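Print this page | E-mail this page

Why Does My Computer Forget Things?

By Agnes Imrie
8/10/24

You are writing a story about a dragon. You have been writing it since lunch and the dragon has only just got to the castle. Then your little brother, who is looking for somewhere to plug in his keyboard (the musical kind), pulls out the computer's plug. The screen goes black. When it comes back on, there is no castle and very little dragon.

You may now blame your brother. While you are doing that, let's look at what went on inside the computer.

Two kinds of remembering

A computer has two places to keep things, and grown-ups mix them up all the time. One is called storage. The other is called memory, or RAM, which is short for "random access memory." There is nothing very random about it. The name means the computer can jump straight to any bit of it without going through all the other bits first, the way you can open a book at page 700 without reading the first 699. (Your teacher may have opinions about this.)

Storage is like a cupboard. It is big, it holds everything you own, and it takes a little while to dig things out. If you leave the house for a week, your stuff will still be in the cupboard when you get home.

Memory is like a tabletop. It is much smaller than the cupboard, but anything on it can be grabbed right away. When you open your dragon story, the computer fetches a copy from the cupboard and puts it on the table. Every word you type after that changes the copy on the table. The one in the cupboard has no idea what you are up to.

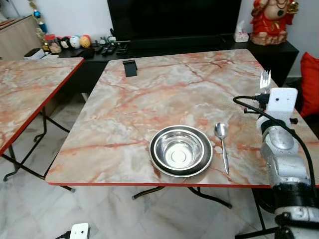
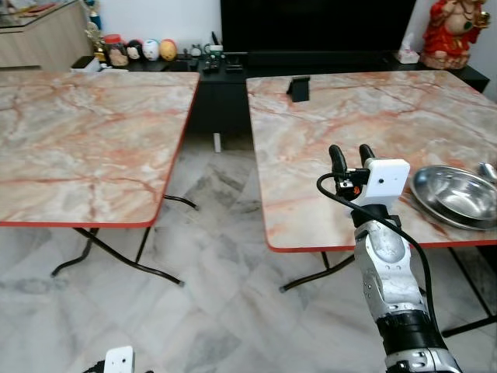 Marble-patterned tabletops, with a steel bowl.

Pressing "save" sends your new version back to the cupboard. Lots of programs do this for you every so often, and they are right to, given what people are like.

So why does it forget?

The memory in most computers is made of millions and millions of tiny parts that can each hold a very small amount of electricity. A part that is holding some counts as a 1. A part that isn't counts as a 0. Everything in the computer, dragons included, is written in 1s and 0s.

The trouble is that those parts leak. Think of a bucket with a hole in it, and then think of a bucket far too small to see. The computer has to keep going around topping them all up, many times every second, all day long, and it never complains. Pull the plug and the topping up stops. The buckets run dry and there goes your castle.

Storage doesn't need topping up like that. It can sit there with the power off and still know what it knew yesterday.

Then why not use storage for everything?

Because it's slow. It might not seem slow to you, but a computer gets bored faster than you do. The part that does the thinking is called the processor, and it can do a huge number of jobs in the time it takes you to blink. If it had to go to the cupboard for every single thing it would spend most of its life waiting, like my sister Elspeth outside the bathroom.

What if the table gets full?

This happens. My neighbor Ewan Tosh is nine and once had 31 tabs open in his web browser, most of them about sharks. Every one of those tabs wanted some room in memory. When there isn't enough room, the computer starts carrying things back to the cupboard to make space, then fetching them again when you ask for them. All that walking back and forth slows everything down. You click on a shark, and you wait for the shark.

You can help by closing things you aren't using. Ewan says he was using all of them.

How much memory is there?

Memory is measured in gigabytes, or GB for short. One gigabyte is 1,000 megabytes, unless you ask the sort of person who says it is 1,024, in which case you should sit down and get comfortable. A computer with only 2 gigabytes of memory would have a hard time today, although there was a time when people would have crossed town to look at it. Storage is usually a lot bigger than memory, just as you'd expect of a cupboard.

On many computers the memory is a thin strip with black chips on it, which clicks into a slot inside the case. On others it is fixed in place and can't be swapped. Please don't go and find out which kind you have with a screwdriver. Ask first.

Words to know

Memory (RAM): where the computer keeps what it's working on right now.
Storage: where it keeps things for later, even when it's switched off.
Processor: the part that does the thinking.
Save: a thing you should do before your brother comes in.

Try it yourself

Open a blank page in a writing program, type a silly sentence, and close the program without saving. See if it warns you. What do you think it's worried about?

Print this page | E-mail this page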